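Irmont workshop notebook
July – Kekeli Atinga
2 min read

Crumbs, continued. I'm still far too happy about how much there is to learn from one small dustpan and brush set, and I'm going to write it all down before lunch so Issahaku can't say I only ever keep notes on the fun parts (this IS the fun part).

The brown mat stays. We argued about it on and off for 14 days and I'm calling it. Crumbs are easier for me to spot on it than on bare white tabletop, it has a bit of grip, and the whole thing lifts off for shaking out. Clunon have quoted us 11 more and I'd say yes today.
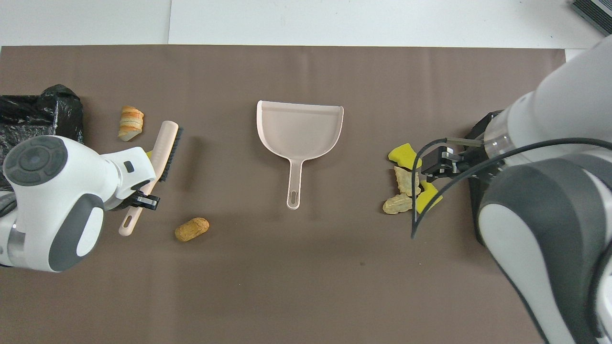

Bread is still my favorite mess. A good crusty chunk sheds two kinds of crumb, the hard flakes off the crust and the soft stuff from the middle, and they want different strokes. Flakes go in with one long pull. The soft bits smear if you lean on the brush, so short and light, and stop before the lip of the pan. I tried it at my own kitchen counter last night and got the floor cleaner than it's been in months!

Pink set vs. the old Murordale one: pink wins. I like the flared sides, and the hanging hole in each handle means they can finally live on the hooks by the sink. Stock no. 331 on the shelf list if anyone wants to reorder.

Bags next. A loose bag on the mat slides about and closes up on itself, so try it in a tray with the edges bunched over the rim. Much nicer to tip into.

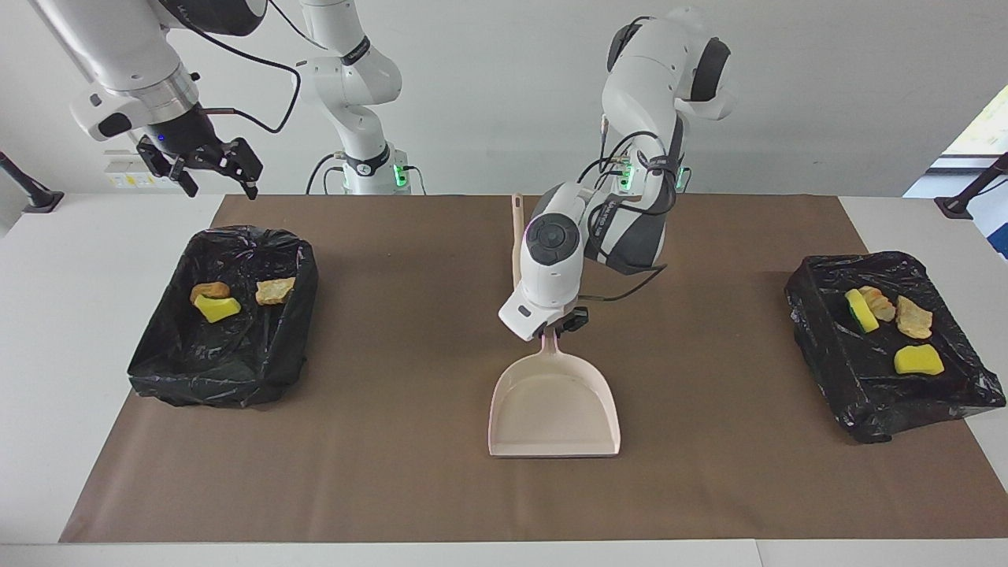
Dustpan on the mat, bag-lined trays left and right, sponge pieces in both.

To do:
– cut 4 more sponges into odd sizes
– ask Issahaku where the stale loaves went
– try oats (small, light, they get everywhere, can't wait)
– longer bags for the right-hand tray

Questions or corrections: leave a note in the Irmont workshop book
© Irmont workshop | Back to top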